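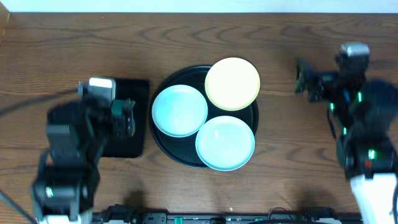

FOR IMMEDIATE RELEASE

Plesach Home Supply Pleads Guilty to Taking Deposits for Goods It Did Not Order

GRINDBERG, Sun 28 April - Plesach Home Supply has pleaded guilty to two felony counts of theft by deception for taking customer deposits on furniture and household goods that it never ordered from its suppliers, the Grindberg District Attorney's Office announced.

The company admitted in court that it took money from 1,051 customers through its Grindberg showroom and its Fukell online store. Customers were told that their deposits would be held in a separate account until delivery. Bank records showed that the money was moved into the company's general operating account, usually on the day it came in, and spent on rent, payroll and older debts.

Under the plea agreement, Plesach will be on probation for two years. It may not accept advance payment for any goods during that time. The Fukell store has been closed to new orders and will stay closed. The company must also turn over the proceeds from the sale of its warehouse to a restitution account controlled by the court.

The case began when several customers filed complaints with the state consumer protection office about missed delivery dates. That office passed the complaints to the District Attorney, whose investigators obtained the company's bank statements and its correspondence with suppliers. The accounting firm Pramanik was hired to match each deposit to a purchase order. In the cases covered by the plea, no purchase order was found.

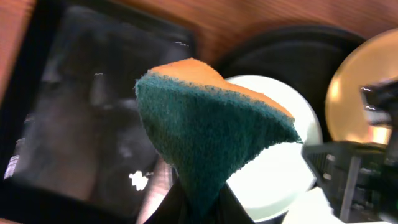 Plesach also admitted that its staff sent customers shipping notices with tracking numbers that did not belong to any shipment. The District Attorney's Office agreed not to bring separate charges over those notices. The agreement does not prevent charges against individuals, and that part of the investigation remains open.

Customers will be repaid from the restitution account in proportion to what they lost. Based on the expected warehouse sale, the office estimates that each customer will receive up to 68 percent of the deposit paid. Payments will be made after the court approves the final list of claims.

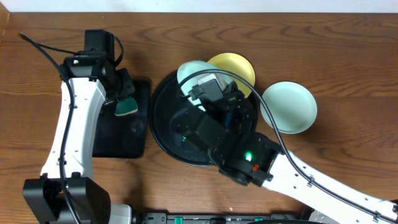
Claim forms will be mailed in May to the last address each customer gave the company. The form asks for the order number, the amount paid and a short description of what was ordered. Someone who ordered a wooden table with an orange-brown grain and a set of dishes, like those in the photo, should list the table and the dishes on separate lines, even if one deposit covered both. Receipts, canceled checks and card statements are all accepted as proof of payment.

Customers who have already been refunded by their card company should say so on the form. They may still claim any part of the deposit that was not refunded. Customers who have moved should send their new address to the Victim Services desk at the District Attorney's Office in Grindberg.

There is no fee to file a claim, and the office will not ask for bank passwords or card numbers by phone.

Media contact: Public Information Desk, Grindberg District Attorney's Office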